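The Lamplighter's Notice

The last ferry out of Jurport leaves at 3, and for thirteen years I had never been on it. People who lived in Jurport did not take the last ferry. We watched it go, with our hands in our pockets, and felt sorry for anyone who had somewhere to be.

Then the letter came from Arkach. My aunt had left me her house, her debts and a share in the Geum, a hotel that she had always described as being by the sea. I had been to the Geum once, as a child. It was by the sea in the way that a man at a bus stop is by the bus.

I packed a bag. I told my landlady I would be gone until October, and she said she would let the room, and I said surely not, and she said there was a man downstairs with a suitcase. I passed him on the stairs. He had the decency to look at the wallpaper.

The crossing was flat and grey. A woman across from me ate a boiled egg with great attention and then, from the same bag, another. When I asked whether she knew Arkach she considered me for some time.

"You'll be the nephew," she said.

I said I supposed I was.

"She owed me for a goat."

By the time we docked I had met four more of my aunt's creditors, all of them pleasant, one of them owed for a piano. They walked me up the hill in a sort of procession and somebody carried my bag, which I took for kindness until I saw how tightly he was holding it.

The Geum had 15 rooms and a bell on the desk. I rang the bell. Everyone waited politely, and after a minute I understood that I was the person who was supposed to answer it, so I walked round to the other side of the desk and said good evening.

"Good evening," said the woman with the eggs. "I'd like a room, please. On account."

I gave her the key to the one with the view of the coal shed. 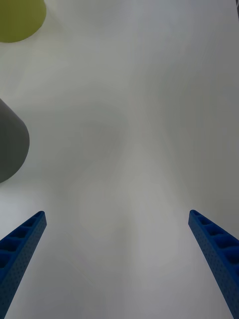 Next story: The Tradness Road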